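Swap Shelf news from Tustside

Well, February has been a busy one! The swap shelf outside the hall has now moved on 397 things since we started it, and I reckon at least half of those were jars. If you haven't been down for a look, it's open from 3 on Friday and you don't need to bring anything to take something home.

Kitchen gear goes fastest (a pasta machine lasted all of nearly 30 minutes), and jigsaws are the slow movers — please, no more jigsaws till winter. Books are fine if they're not mouldy. Anything electrical needs to go to the Grakel drop-off on Hirell Street instead, even if it only wants a new plug. 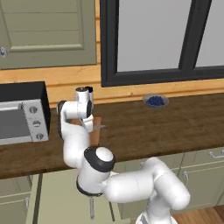

My own pile for next week is sitting by the back door and it's mostly tea towels, plus a casserole dish I've never liked the colour of. I'd love to see more boards come in, as we've been asked for them over and over. A plain rectangular one in a reddish brown, like the one lying on the dark benchtop in the picture, would be gone before I'd got the lid off my thermos. Give it a scrub first and pop it on the bottom shelf.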